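**Prokex HG-2 Hand-Held Gripper: Setup, Care and Service Parts**

Models covered: HG-2 single, HG-2 pair. Page revised 8/30/23.

The HG-2 is a hand-operated parallel gripper for recording manipulation tasks at a bench. It has no drive motor. The operator closes the jaws with a trigger, and a camera in the housing records jaw position along with the work. A pair consists of a left and a right unit, matched at the factory and sold under one serial number. Replacement units can be matched to an existing pair by the Mumden service desk.

## Specifications

| Item | Value |
|---|---|
| Jaw opening, maximum | 127 mm |
| Jaw opening, calibrated range | 0 to 100 mm |
| Mass, one unit without cable | 535 g |
| Jaw material | Anodized aluminum |
| Marker plate | Square, screw-mounted |
| Cable | Asante 4-pin locking |

## Bench setup

Use a rigid table with a matte top. A glossy top reflects the ceiling lights into the lens and the exposure will drift during a run. Clear a work area at least 430 mm deep in front of the operator. Route both cables behind the shoulders and clip them to the Junar belt hook before plugging in.

Power the left unit first. Wait for a steady green light, then power the right unit. If both lights blink, the pair has not synchronized. Unplug both and start over. Do not swap the cables between units while either one is powered.
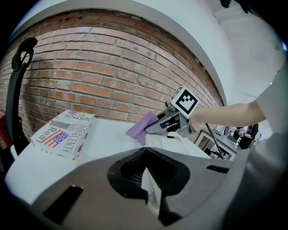
Marker plates are the most common source of bad position data on the HG-2 pair. The plate has to sit flat, with all four screws seated and the printed face clean to the corners. On a two-gripper cloth task, the plate on top of the opposite unit should stay in view while its jaws hold the fabric, as with the lavender cloth hanging over the table edge. Check this with the cloth clamped, before recording starts. Large or stiff fabrics can fold up over the jaws and cover part of the code. If tracking drops out with the plate fully visible, clean it, then check the lens.

## Calibration

Calibrate at first use, after any jaw change, and after a drop.

1. Hold the unit level and release the trigger fully.
2. Press and hold the mode button until the light turns amber.
3. Close the jaws on nothing and hold for three seconds.
4. Open the jaws onto the supplied 100 mm gauge block. Hold until the light turns green.
5. Repeat for the other unit.

A red light at step 4 means the reading was outside tolerance. Wipe the gauge block and the jaw faces and try again. Two failures in a row usually point to a worn linkage pin. See Service parts.

## Routine care

**After each session.** Wipe the housing with a dry microfiber cloth. Check the jaw faces for lint, particularly after cotton or fleece. Lint packs into the grooves and reduces grip before it can be seen easily.

**Weekly.** Clean the marker plate with isopropyl alcohol on a swab. Do not use acetone or glass cleaner. Tighten the plate screws to finger tight plus one quarter turn. Work the trigger through its full travel and listen for clicking.

**Monthly.** Remove the jaw cover (two screws) and apply one drop of light machine oil to each slide rail. Cycle the jaws ten times and wipe off the excess. Oil on the jaw faces will mark fabric and must be removed before use.

## Common faults

| Symptom | Likely cause | Action |
|---|---|---|
| Jaws close unevenly | Dirt on one rail | Clean and oil both rails |
| Trigger slow to return | Weak return spring | Replace spring |
| Position jumps on one unit | Loose or dirty marker plate | Clean, retighten |
| No light | Cable not locked | Reseat, turn collar to stop |
| Blurred recording | Print on lens | Clean with lens tissue only |

## Service parts

- HG2-JAW: jaw set, matched, with screws
- HG2-SPR: trigger return spring
- HG2-PIN: linkage pin kit
- HG2-MKR: marker plate, specify left or right
- HG2-CBL: Asante cable, straight or angled end

Marker plates are coded by side. A left plate on a right unit will track, but the recorded hands will be reversed.

The jaw set, spring and marker plate can be replaced by the user. The camera module is sealed and must be returned to Mumden. Pack returned pairs together in the original foam and include the gauge block. Orders for parts in stock placed before noon ship the same day. Angled cables are on back order until September.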